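Pekia Brings a New Iron and Vitamin C Sachet to the Breakfast Table

February 21, 2026 – Pekia, the family-run maker of everyday food supplements, is delighted to announce the arrival of Widari, a daily iron and vitamin C sachet for grown-ups who find tablets hard going. Widari will be stocked by independent health shops and pharmacies from April, and customers who already buy from us by post will be able to add it to their usual order a little before then.

Iron is one of those things most of us learned about at school and then forgot. The body uses it to help make red blood cells, and it contributes to the reduction of tiredness and fatigue, yet plenty of people go a long while without giving it a second thought. Over the years a great many of our customers have written in (some of them at wonderful length, and we do read every page) to say that their pharmacist or GP had suggested an iron supplement, that they had gone out and bought one, and that it was now sitting at the back of a cupboard because it tasted of old coins or upset their stomach. We wanted to make something those customers might be happy to finish.

Widari is a fine powder that stirs into a glass of water or juice. It has a gentle blackcurrant flavour, with a touch of orange that came in quite late on, after our tasters told us the early recipes were a bit flat. There are no artificial sweeteners, no gelatine and nothing of animal origin, so it is suitable for vegetarians and vegans. The vitamin C is in there for good reason, as it increases the absorption of iron, and it saves having to remember a second product.

"My mother used to crush her iron tablets with the back of a spoon and hide them in jam," said Pongsak Kamolrat, founder of Pekia. "She would not thank me for telling you that, but I have thought about it all the way through this project. I wanted a supplement she could have stirred into her morning drink while the toast was on. It has taken us a good deal longer than I promised everyone it would, and I am very grateful for the patience of our stockists and of my own family, who have drunk more blackcurrant than anybody should be asked to."

How the recipe came together

Work on Widari began in our kitchen at Cleser, where we still try out all our new ideas before anything goes near a production line. The team made 4 main versions of the recipe. The first was too sharp and the second would not dissolve properly unless the water was warm. The third was very nearly the one, and a few of us still have a soft spot for it, but it left a faint chalky feeling on the tongue that we could not quite forgive.

We then asked 107 of our regular customers to try the fourth version at home and send back a short form with their thoughts on the taste, the smell, the size of the sachet and how easy it was to tear open. That last question brought in the most replies by far – several people told us they needed scissors – and the tear notch on the finished sachet is deeper as a result. We would like to thank everyone who took part, and particularly those who sent drawings. 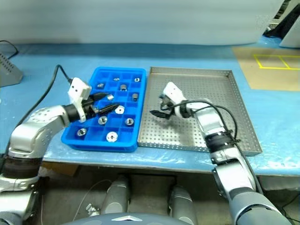 What is in the box

Each box of Widari holds 3 weeks' supply, with one sachet to be taken a day. The box is made of plain card and can go in with household paper recycling. A folded leaflet inside sets out the full list of ingredients, the amount of iron and vitamin C in each sachet, and some friendly notes on when to take it. Tea and coffee can get in the way of iron being absorbed, so we suggest leaving a gap between your sachet and your first cuppa if you can bear to.

Where to find it

Widari will go on sale in April through 303 independent shops and pharmacies, many of which have stocked our Sisay range of vitamin D drops since the early days. Shop owners who would like sample sachets for the counter are very welcome to ask for them, and our trade team will be glad to talk through display boxes and opening orders. Existing Sisay stockists need only mention it when they next speak to us.

A word of care

Food supplements should not be used in place of a varied and balanced diet and a healthy lifestyle. Some people should not take extra iron at all, and long-lasting tiredness can have many causes, so please speak to your GP or pharmacist before starting, above all if you are pregnant, breastfeeding, taking medicine or living with a health condition. Do not take more than the amount stated on the pack. Keep Widari well out of the reach of children, as too much iron can be very harmful to them.

About Pekia

Pekia makes vitamins, minerals and other food supplements for everyday use, and is best known for Sisay vitamin D drops. The company was founded by Pongsak Kamolrat and is based at Cleser, where its office and test kitchen share a building.

Members of the press who would like samples, pack pictures or a chat with Pongsak are asked to contact the Pekia press office at Cleser.

Ends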